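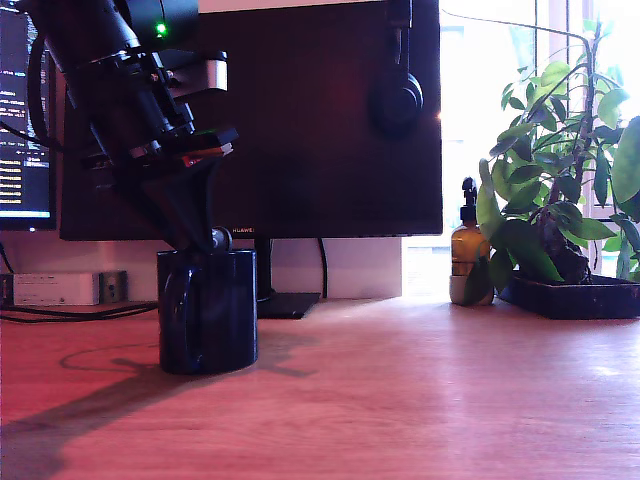
The navy mug, on the desk by the window.

The Mug
by Kieran Ní Chonaill

Print this page | E-mail this to a friend

I got the mug in April, from the Ní Bhriain sale, in a box of bits I paid six pounds for. I only wanted the bread tin. The mug was at the bottom wrapped in a page of the Bunasow paper, dark blue and very shiny, and I nearly gave it to my sister, who breaks things and always needs more.

I kept it, though, and put it on my desk, and that was when I started finishing things.

I should say I'm a slow worker. I translate instruction booklets for Trakska (they make boilers, mostly, and one kind of lawnmower) and I'd been stuck on the same one since before Christmas, 720 pages of it with the appendix. I'd sit there with my headphones on and nothing playing, looking at the big screen, then the other screen, then out of the window at next door's washing. Then the mug arrived, I filled it with tea, and I did 600 words before it went cold!

Well, you'd try it again, wouldn't you? I did. 2,000 words the next day, and I hadn't even put my socks on.

After that I got a bit silly about it. The handle had to be on the left. Only tea, never coffee — I tried coffee once and spent the whole afternoon on the word "flange". I moved the pump bottle over to the window end so the mug could have the middle of the desk to itself, and when my mother rang I told her I couldn't talk, the tea was hot.

"You and that cup," she said. "Whose was it?"

I didn't know. So I went back up to Plodach on the bus, with the mug in my bag inside a jumper, and found the Ní Bhriain daughter painting the gate. She took one look and laughed so much she had to put the brush down.

"That's Daddy's," she said. "He kept it for the crossword. He never once finished it."

"Never?"

"Not in his life. He'd do all but one and then go out to the hens."

She wouldn't have it back. She said it had gone to a good home, and did I want some eggs? I took the eggs.

On the bus I thought about him leaving that one clue every day, all those years of one clue, and whether they'd had to go somewhere. I'm not saying they had. I got in, filled the kettle, turned the handle to the left and sat down to the appendix. There was a single line left to do, and the hens next door had started up. I don't think next door keeps hens.

Posted 11 Oct 2020

Print this page | E-mail this to a friend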